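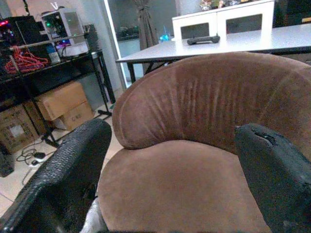
Brown tub chair, with the long white table behind it.

README for the Flellano chair notes

Hi, and welcome to the folder! I keep notes on upholstered chairs, mostly the small rounded ones people call tub chairs or barrel chairs, and this is the read-me-first file for the whole collection. I started it as a list of fabrics I liked, and then it grew (they always grow), and now it has a name, Flellano, after the street where I bought my first chair.

What's in here

There are 2281 entries in the main list. One entry is one chair on one visit, so a chair I went back to gets a new line each time. Everything is in chairs.csv, and the longer ramblings are in the notes folder, one text file per room. There are 22 rooms so far, mostly living rooms and sitting areas, plus a couple of offices that have somehow ended up with really nice chairs.

The columns

id: just a running number. Gaps are chairs I entered twice and then deleted.
shape: tub, wing, club, slipper, other. If the back curves in one wide arc and keeps going into the arms, I call it tub and move on.
cover: what the fabric looks and feels like to me. I write "suede-like" for anything with that soft brushed look unless I've seen a label. Please don't read it as real suede!
color_back and color_seat: two columns on purpose. The brown chair at the top of this page is why I split them. The seat looks lighter and smoother than the back, and with only one color column I kept changing my mind between brown and tan.
creases: none, light, clear. I look at the inside of the backrest, where you get those up-and-down lines and pressure marks. The brown one is down as clear.
nearby: whatever furniture is close by. Free text, sorry. "White table, black metal legs" and "wht table blk legs" both turn up and mean the same sort of thing.
clutter: things left on nearby surfaces. I added this for fun and now it's my favorite column. Game controllers, mugs, chargers, little ornaments along the top of a cabinet, it all goes in.

About creases

I get asked about this one more than anything else. A crease in my list is only a crease. Brushed fabrics hold a mark from a hand or a shoulder for ages, and a quick pass with a soft clothes brush can change the look of the whole back. So please don't use that column to guess how old a chair is or how well the filling has held up. I tried that with the Nikesia rooms early on and got nonsense.

If you've got a similar chair at home and the marks bother you, brush in one direction, top to bottom, and then leave it alone. I use a baby hairbrush from the drugstore. Water made mine blotchy, so I'm off water.

Known problems

Light messes with browns terribly. The same cover can go in as tan, camel, or chocolate depending on the lamp and the time of day, and I only started doing my color notes in the morning once I was well into the list. Anything in the Pawlak file is from before that, so take those colors with a pinch of salt.

Nine entries have no shape at all. I know which ones they are and I'll get to them!

Seat height is missing for most of the early rooms. I had a tape measure that only showed centimeters, got annoyed converting, and quit for a while. I have a better tape now.

Versions

Version 2 is the current one. It has the split color columns and the clutter column. Version 1 is still in the folder named Cedeter (long story, it was the name of the old laptop) and I'd leave it alone unless you want to see how bad my spelling was.

Using it

Go ahead and use the list for whatever you like, and a mention of Flellano would be lovely if you put any of it online. If you spot a chair I've called tub that is plainly a club chair, send me the id and tell me why. I do change them. I plan to add the next batch in November, mostly footstools, which will need their own shape column and I haven't decided what goes in it yet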